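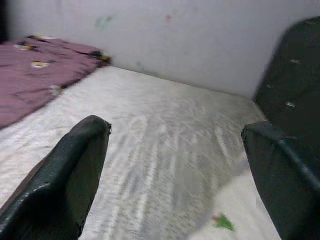 Re: [chorale-liste] Partitions Gemach, concert de novembre

Bonjour à tous,

vite fait entre deux trains. OK pour les partitions, mais pas à ce prix. J'ai rappelé Denetti, ils font 75 exemplaires reliés, port compris, livraison en dix jours. Devis en pièce jointe dès que je retrouve le fichier.

Pour les altos : mesure 161, c'est bien un si bémol, l'ancienne édition est fausse. Corrigez au crayon svp. Elfriede a le bon conducteur, voir avec elle.

Répétition du 7 juin maintenue, même salle, entrée coté cour. Glenys ne sera pas là, qui peut prendre le piano ?

Merle

Noeline Whitelaw a écrit :
> Bonjour,
> Reçu la proposition de Merrick : 2 619 euros pour le tout, 2 909 avec les
> parties d'orchestre. Ça me parait énorme. On avait payé bien moins pour le
> Requiem. Est-ce que quelqu'un connait un autre imprimeur ?
> Et toujours ce doute chez les altos à la page 12, Gaurav chante si bécarre
> et les autres non.
> Noeline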